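How Does a Robot Get Ready for Its Day?

You brush your teeth and tie your shoes before school. Robots have a morning routine too! Let's follow Prilar, a two-armed robot at the Plaston workshop, where the day starts at 9.

First comes a wipe-down. Dust loves to hide between a gripper's fingers (the gripper is the robot's hand), and even a little bit can make a block slip. A soft, dry cloth does the job. The power stays off for this part, so the arms can't move while someone's fingers are close by.

Next, the screws! Robot arms are held together by lots of small ones, and all that swinging and stopping can shake them loose. A helper goes over 17 of them every morning with a little wrench. If one turns too easily, it gets snugged up again.

Now the power goes on, and everybody takes 2 big steps back. Each arm moves slowly to its starting spot, which is called "home." Inside every joint is a sensor that measures how far the joint has turned. If home is off by even a tiny bit, the robot will reach for a block and grab air instead! So the helper checks home and fixes the numbers if they have drifted. This is called calibration (say it like this: kal-uh-BRAY-shun).

Last comes the best part, the block test. Small cubes go on a table, and the arms practice picking them up. Squeeze too hard and a soft thing could get squashed. Squeeze too gently and it drops, plop! The helper changes the squeeze a little at a time and tries again. One November the team did 254 practice grabs before they were happy. That's a lot of plops!

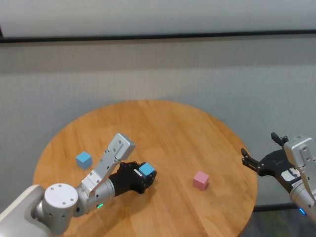 Why do people stand back when a robot arm is switched on?

Robot arms are strong and can start moving suddenly, so standing back keeps everyone from getting bumped or pinched.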